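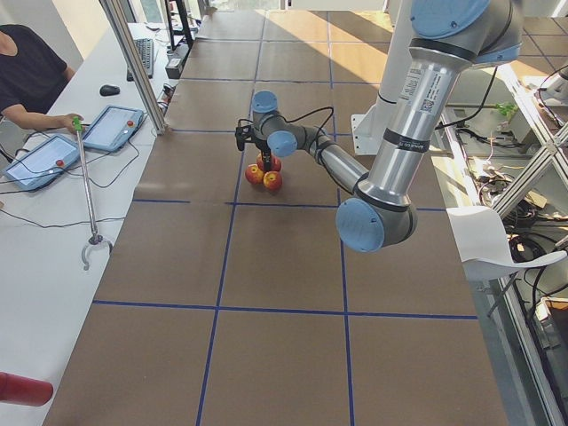

갈색 종이 위의 사과

스텔트비 시장 후보 경선, 클라렐 결과 나왔습니다

글쓴이: 강둑길
클라렐 개표가 밤 11시쯤 끝났습니다. 세풀베다가 827표로 1위, 2위와는 142표 차이입니다. 마하웡은 지난주에 이미 세풀베다가 가져갔으니 두 곳 연승이네요. 남은 곳은 스틸라바노 하나인데 여기 선거인단이 제일 많습니다. 다들 어떻게 보시나요?

글쓴이: 모래톱77
클라렐은 원래 세풀베다가 구의원을 했던 동네라 이긴 게 놀랍지는 않습니다. 오히려 표차가 생각보다 적어요. 스틸라바노는 등록 당원이 거의 4,000명입니다. 거기서 크게 지면 앞의 두 곳은 별 의미가 없습니다.

글쓴이: 강둑길
표차가 적다는 건 동의하기 어렵습니다. 한 달 전만 해도 클라렐에서 진다는 얘기가 많았어요. 버스 노선 토론회 이후로 분위기가 바뀌었다고 봅니다.

글쓴이: hwangto
토론회 영향은 크지 않았을 겁니다. 저는 클라렐 투표소에 직접 갔는데 줄 선 분들 대부분 연세가 있으셨고 노선 얘기보다 재산세 얘기를 하시더군요. 물론 제가 있던 한 시간 동안의 얘기입니다.

글쓴이: 모래톱77
재산세라면 세풀베다한테 유리할 게 없는데요. 동결 공약도 안 했잖아요.

글쓴이: hwangto
동결은 안 했지만 1주택자 납부 유예를 내놨습니다. 공약집 뒤쪽에 있어서 못 보신 분이 많아요.

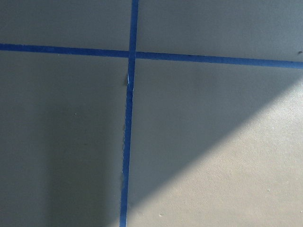
Re: 스틸라바노 투표 방식 질문

글쓴이: 늦은우편
글이 길어져서 제목 바꿔 답니다. 스틸라바노도 현장 투표만 되나요? 저는 10월에 이사 와서 주소지가 아직 마하웡으로 되어 있습니다.

글쓴이: 강둑길
현장과 우편 둘 다 됩니다. 다만 당원 명부 주소 기준이라 마하웡으로 되어 있으면 스틸라바노에서는 투표 못 하십니다. 마하웡 때 투표하셨나요?

글쓴이: 늦은우편
못 했습니다. 안내문이 옛날 집으로 갔더라고요.

글쓴이: 모래톱77
명부 마감을 그렇게 일찍 잡은 것부터 잘못입니다. 이런 분이 한두 분이 아닐 텐데 지역위에서는 규정대로 했다는 말만 합니다.

글쓴이: hwangto
마감일은 봄에 공지됐고 세 후보 캠프가 다 동의한 사항입니다. 지금 와서 바꾸면 그게 더 문제예요. 이의신청은 경선 끝나고도 받으니까 늦은우편님은 안내문 반송 건으로 접수해 두세요.

글쓴이: 늦은우편
네, 내일 오전에 사무실에 전화해 보겠습니다.

글쓴이: 모래톱77
규정에 동의했다고 좋은 규정이 되는 건 아니죠. 아무튼 스틸라바노는 저는 여전히 세풀베다가 진다고 봅니다. 우편투표 집계가 먼저 나온다니 그거 보고 다시 쓰겠습니다.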